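How does knitting stay together?

Ever pulled a loose thread on a jumper and watched it go all wiggly? Oops. But that wiggle is a clue.

First, woven cloth. Shirts, sheets, tea towels. Threads go over and under, over and under, in straight lines. Pull it sideways – hardly moves. Try it on a tea towel.

Knitted cloth is different. Loops! One long piece of yarn bent into a loop, then another loop pulled through that one, then another. Row after row. Socks, jumpers, most T-shirts. Yes, T-shirts! Look really close, you'll see tiny V shapes. Those are the loops.

Why is it stretchy? The loops are a bit squashed and curvy. When you pull, they change shape and get longer or wider. Let go and they mostly spring back. Mostly. Thats why old leggings go baggy at the knees.

Who does the knitting? People, with two needles. Also big machines with hundreds of little hooks, one for each loop. My friend Sawsan Azar knitted a scarf last December and counted every stitch. 3,425! Took her ages. A machine would do that many before you finished your toast.

What about speckly yarn? Fibres get coloured first, then dark and light ones are mixed and twisted together. So the colour comes out flecky, not plain. Grown-ups call some of these yarns "heather", after the plant on the hills.

Try it yourself. You need 4 bits of string, nice and thick. Make a loop in the first one. Poke a loop of the second through it, then the third, then the forth. Hold both ends and pull gently. Feel it give?

Now let go of the last loop and tug the string. Whoosh – it starts to come undone. Knitters stop this by pulling the end of the yarn right through the last loop. It's called fastening off.

Next, go and find something knitted in your own drawers. Ask first if it's not yours!
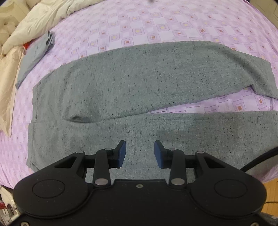

Stretch it one way, then the other. Most knits stretch more from side to side than up and down. Does yours?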